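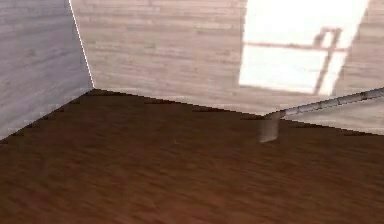 An uncommanded sweep is a movement of the arm that begins without a corresponding operator command and continues until a joint limit or the watchdog stops it. The fault was first recorded at the Mackay office in January, during rehearsal in the simulated bedroom, and has since been reproduced on demand. It is most easily recognised from the wrist view. The boards of the floor smear into long streaks, the gripper finger hangs low over the brown at the right, and nothing the task requires is within view. Staff who encounter a view of this kind while the command trace is flat should treat it as a fault and follow the procedure set out on this page.

The procedure applies to all Skulteck rehearsal sessions run under the Sarirel controller. It must be completed before the same command file is released to the physical arm. A sweep in simulation costs only a lost session. The same sweep on hardware would be a reportable incident under the Ammont safety rules.

Before you begin

You will need the session log, the command file, and write access to the fault register. Do not restart the controller until the log has been saved. Restarting clears the target buffer, and the buffer is the principal evidence.

Step 1. Stop and preserve

Press Hold in the operator panel. Do not press Reset. Save the log under the session number, followed by the word SWEEP in capitals. Record the step at which the view first departed from the expected path. In session 201, which is used as the reference case, this was step 675.

Step 2. Compare command and position

Open the log in the trace viewer and display the commanded and measured positions for each joint. In a normal session the two lines remain close together. In a sweep, the commanded line is flat and the measured line of one joint, usually the base, moves away from it. If both lines move together, a command was sent. The matter is then an operator or script error and should be logged under that heading. 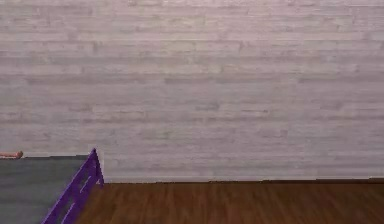

Note the largest separation in degrees. Session 201 reached 28 degrees before the watchdog acted. Any separation that persists for more than five consecutive steps is to be recorded as a sweep, however small it may be.

Step 3. Inspect the target buffer

Select Buffer from the diagnostics menu and sort the entries by timestamp. A healthy buffer contains targets from the current session only. In every confirmed case to date, the buffer also held one or more targets left over from the session before. The controller accepted the old target after the scene was reloaded and drove the arm toward it. The command trace did not show this, as the trace records operator input and takes no account of stored targets.

Copy the stale entries into the fault register in full. Please do not summarise them. Tarek Metwally maintains the register and will return incomplete entries.

Step 4. Confirm the state of the scene

Open the overview camera and check the position of each movable object against the scene sheet. A sweep may displace an object without any contact warning, particularly where contact sounds have been switched off. In the bedroom scene, check the book and the rod first.

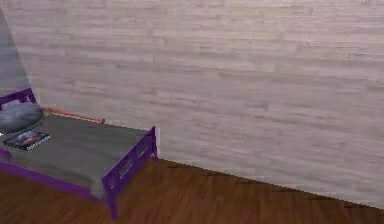 Overview camera, bedroom scene. The book lies on the grey bedding by the pillow; the rod is between the mattress and the wall.

If an object does not match the sheet, enter its position in the register before the scene is reloaded. Objects that have fallen through the floor should be marked "lost" and reported separately as a collision fault.

Search this site
Enter keywords
Search

Step 5. Clear and repeat

Once the evidence has been saved, select Clear Targets and then Reset, in that order. Reversing the order reproduces the fault. Replay the command file from the first step with the speed limit set to low, and keep one hand on the Hold key throughout. The replay is acceptable if the commanded and measured lines stay together to the end of the file.

Should the sweep occur a second time with an empty buffer, stop work and contact Atif Butt in controls. Do not attempt a third replay.

Release to hardware

A command file associated with a sweep remains locked until the register entry is closed. Supervisors may not override the lock, including for demonstrations. When the lock is lifted, the first hardware run must be made with the cell gate shut and no person inside the marked area.

Procedure last revised August 26, 2023. The previous version, which permitted a reset before the log was saved, is withdrawn and printed copies should be destroyed.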